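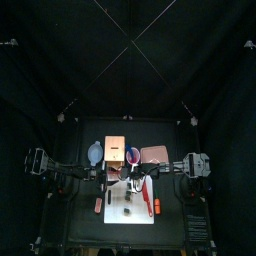
Vulteck 82 Training Bat

Composite, two-piece, 10-ounce drop. Price: $449

We carry this bat and we'll sell you one, but read this first.

Vulteck claims the 82 "adds carry" for hitters who already make solid contact. We had two of them in the cage at Grendodton through the fall and couldn't say that it does. Balls hit on the sweet spot went a long way. They also went a long way off bats that cost half as much. What we did notice is that the handle stings less on inside pitches, and a few of our younger hitters liked that enough to keep asking for it.

The barrel is said to need no breaking in. Ours felt dead for the first couple of sessions and got livelier after that, so plan on some tee work before you take it to a game.

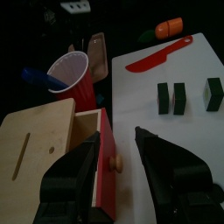
The grip is thin and we'd replace it. The end cap has held so far. Corina Ruchti, who coaches the Skelidbridge juniors, had one start to rattle in December and got a new bat under warranty, though she waited longer than she was told she would. Keep your receipt. Vulteck asks for it, plus a photo of the knob.

Check with your league before you order. The stamp on the barrel is accepted in most youth play around here, but the Skelidbridge spring league has changed its rules before and could do it again. We don't take back bats that have been hit with, even once.

Sizing: the 82 swings heavier than its label. If you're between lengths, go down.

Also in stock: the Đorđević maple, which costs a lot less and which Ilse Van Acker at our counter would rather sell you. It breaks, like any wood bat.

Orders placed by 23rd December ship before the holiday closing. Store pickup only for team orders.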